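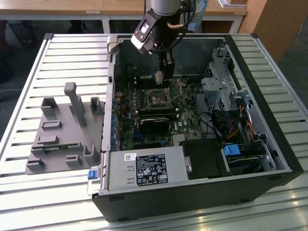

It's greener to buy a computer that already exists, one reader wrote after my September column, and I should stop being such a misery about it. Fair enough. I've been called worse, and on the first point the reader is probably right. A machine that has already been dug up, smelted, soldered and shipped does less harm in its second office than a brand new one does in its first.

My trouble is with the word on the sticker. "Refurbished" used to suggest that somebody had taken the lid off. Walk through the shops in Mumosthorpe today and you'll find it on towers that have been tested, cleaned and given new drives, and on towers that have been wiped with a damp cloth. The price is often the same. So is the sticker.

I asked two sellers what the word meant to them. Temitz, which has the big showroom by the ring road, sent me a page and a half about its "renewal journey". I read it over lunch and came away knowing that the company values trust. It did not mention thermal paste. It did not say whether anyone checks the memory, or what happens to a unit that fails whatever it is they do to it. When I wrote back with those questions I was sent the same page and a half.

Hoarau, a much smaller outfit, was blunter. Its grade A machines are opened and its grade C machines are switched on, and if they stay on they get sold. I liked the frankness a good deal more than I liked the grade C machine, a $272 desktop that hummed like a beer fridge and lasted seven weeks on my kitchen table. 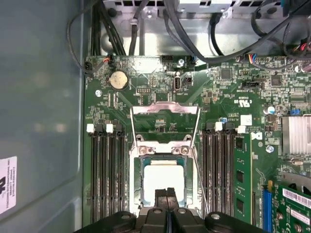 A processor in its socket, with the load plate open.

Grading is where the whole business gets slippery. There's no common scale. One seller's A is another's "excellent", and a third has something called Platinum Select, which as far as I can tell means the original box turned up. Most of the grades I looked at describe scratches. That's handy if you plan to look at the thing, and less so if you had hoped to do your taxes on it.

Then there's the old server gear, which has become the fashionable buy for people who edit video at home or like to say they do. You get a lot of cores for your dollar. You also get parts that may have worked around the clock for years in a room you know nothing about.

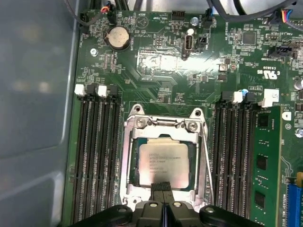
The sellers will tell you this kind of hardware was built for hard labour, and it was. A truck is built for hard labour too, and I'd still want to see the odometer. Very few listings give hours of use, although for a drive at least that number can be read in a minute or so by anyone who cares to look. I went through ten listings on the Dumunance marketplace and found it in two.

Warranties tell you more than grades do. Ignore the length and read what's left out. Ninety days with batteries, fans, drives and "wear-related behaviour" excluded is a promise to replace the case. Ask who pays the freight on a return, too. For a full-sized tower it can eat a good part of what you saved, and I suspect some sellers know that very well.

I'm told a voluntary labelling code is on its way. I've been told that before, about mattresses, and I still don't know what "orthopaedic" means on a mattress tag. A code the sellers write for themselves, and may leave whenever it pinches, won't change much on the shop floor in Mumosthorpe.

I'll probably buy used again. The next one will come from whoever can hand me a sheet of paper saying what was tested, what was swapped and when, and if the person at the counter has to go out the back to ask what I mean, I'll keep walking.

Related stories
Who really pays for free returns?
The extended warranty, line by line
Your old phone is worth less than they say
Printer ink: still a racket
Letters: in defence of the grade C laptop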